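Luderon Packing Tape, Paper, 48 mm

Our paper tape for closing cartons, made for small shops and for people who send parcels from home. It is brown, it tears by hand, and you can write on it with any normal pen.

Length of roll: 94 m
Width: 48 mm
Glue: natural rubber
Sold by: single roll or box of 36
Item number: 289

We started to sell this tape after many customers asked for something that can go into the paper recycling together with the carton. Plastic tape must be pulled off first, and most people do not do it. With Luderon you leave the tape where it is and fold the box flat.

The glue holds best on clean and dry cardboard. Press the tape with your hand along the whole seam, and let it go down over both ends for 5 or 6 cm. For heavy parcels, please use two strips on the bottom - one strip is enough for the top. On very dusty cardboard, wipe the surface with a cloth before you start. 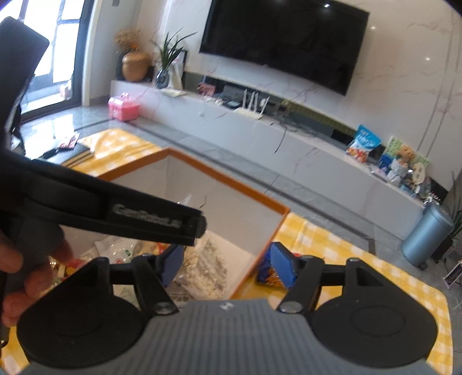 Please store the rolls lying flat, in a room that is not too warm. A roll which was left in a cold car should rest indoors for a few hours before use. Old rolls become harder to unwind, but the glue is still good for two years from the date on the core.

The tape fits all normal hand dispensers for 48 mm, also the Rivo dispenser which we sell separately. It does not fit the narrow Wróbel desk model. If you are not sure, send us the name of your dispenser and we will check it for you.

Can I print my logo on it? Yes, from 2,000 rolls. Printing is in one color, and we need your drawing as a PDF file. Delivery of printed rolls takes five weeks.

Is it waterproof? No. It can stand a little rain on the way to the door, but for wet storage we recommend Dreltel plastic tape.

Single rolls leave our warehouse the next working day. Full boxes may need one day more. Unopened rolls can be returned within 30 days, and you pay only the postage.

Questions about large orders are answered by Erasto Kariuki, sales office. Please write your item number and the quantity in the first message.

Page last changed: November 6, 2021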